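I went down the old Tevar tin mine on a Saturday, in borrowed boots a size too big, and I've been boring my friends about it ever since. It opened in 1858 and shut when the price collapsed, and now a small outfit called Grukex wants to pump it dry and start again.

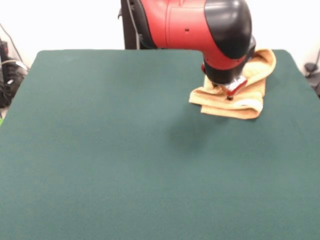
Getting in means a ladder, then a cage, then a long stoop (my back still hasn't forgiven me!). We stopped at 124 metres, where the water begins.

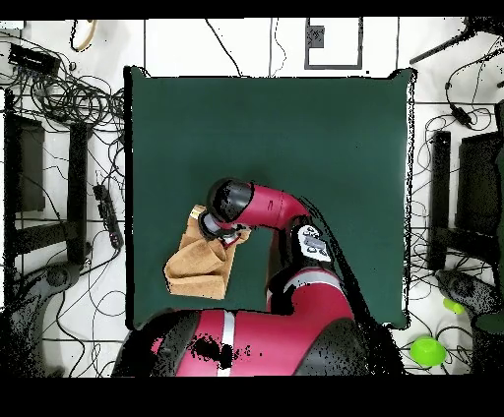 Busisiwe Matlala showed me the lode with her lamp, a dark stripe no wider than my hand, and I'm afraid I squealed. The old miners followed it down to almost 361 metres with candles stuck to their hats.

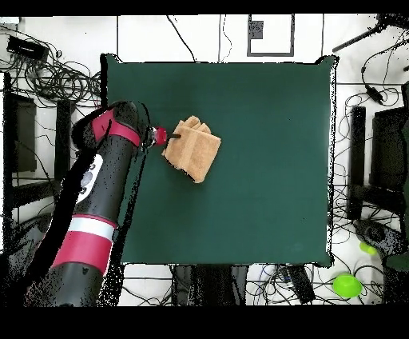

So where does all that water go? Into settling ponds by the Dlamini road, where it's treated for arsenic and iron before it reaches the river.

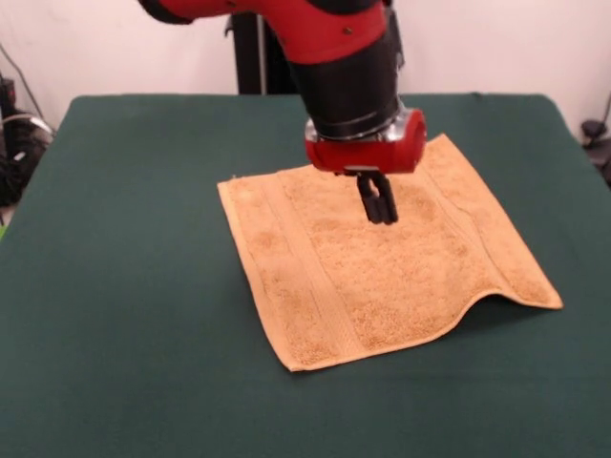 Thulani Radebe reckons the ponds are too small for a wet January, and told me he'd want 4 more before anyone switches on a pump. Grukex says it'll publish its sums in spring, and I'll be reading them with a large pot of tea.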